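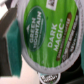 The Home & Kitchen Desk

I have a drawer problem. It's the wide one under the kettle and it's meant to be for tea towels, but at some point last winter the coffee pods moved in and the tea towels had to go and live with the baking trays. By spring I couldn't open it without a pod wedging itself at the back and stopping the whole thing dead. So I gave up a morning to sort it out, and because I can't do a small job without making it a big one, I tried every storage idea I could lay my hands on.

First, everything out on the worktop. I was expecting a couple of dozen and got over 200, some from a variety box I'd forgotten buying (the hazelnut ones, never again). Green Mountain's Dark Magic is the one I drink most, and its bright green lid with the silvery rim is easy to spot in a heap, even sideways. I'd never paid lids much attention before, but once you're sorting they're all you look at! I ended up grouping by strength first and then by colour, which pleased me far more than it should have.

Then the storage. The Wavwood drawer tray is a plain thing with round holes, and each pod drops in with its lid facing up so you can read the lot at a glance. I loved it. It does eat up space though, and my drawer is only deep enough for one layer, so most of my stash was still homeless.

The Nutach carousel looked lovely on the website and took me ages to put together. It spins nicely but the pods sit on their sides, so you're tilting your head to read the names before you've had any caffeine, and it wobbles if you're heavy-handed. My sister has one and swears by it. She also has a much bigger kitchen.

What I've kept, besides the Wavwood, is a tall Lunow tin with a loose lid. Spares go in there, all jumbled up, and when the tray runs low I top it up from the tin. It lives on the shelf next to the flour.

A word on lids while I'm here. The foil dents easily, and I'd been burying mine under a rolling pin and a bag of clothes pegs. I went through the heap and put 2 with split foil straight in the bin. If you're tipping pods into a tin, don't pour them from a height like I did with the first lot.

The tea towels are back in the drawer as well, rolled up along the front - a bit squashed, but they fit. Next month I'm doing the spice cupboard, where there's a jar of cloves that came with me from my last flat.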